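Every February my sister asks me whether the robots are ready to do her dishes yet, and every February I have to let her down gently. I spent more than 200 hours last winter in the test kitchen at Forkulside, watching machines try to tidy up after a pretend lunch, and I came home both more hopeful and a good deal more patient with my own kids.

What I learned is that a chore is mostly made of small decisions we stopped noticing when we were five. How hard do you squeeze an apple? When do you let go of it over a plate? A hand with real fingers and a thumb can wrap itself around a piece of fruit quite nicely now, and I find that lovely to watch - I really do!

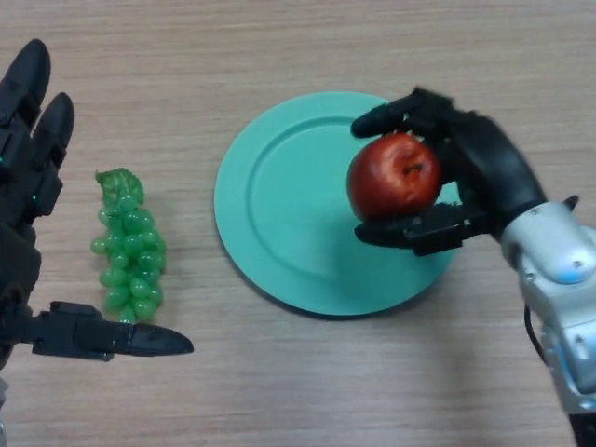
Tsehay Abdella wrote to me that I am grading on a curve, and that plastic grapes are a long way from the ones that roll under her stove. Fair enough. She would sooner have a better dishwasher for 550 dollars than a pair of hands for the price of a house, and I can't say she's wrong about this year or the next.

Still, I think setting the table will come before clearing it, and clearing it well before scrubbing the pan, so my sister should hang on to her rubber gloves a while longer.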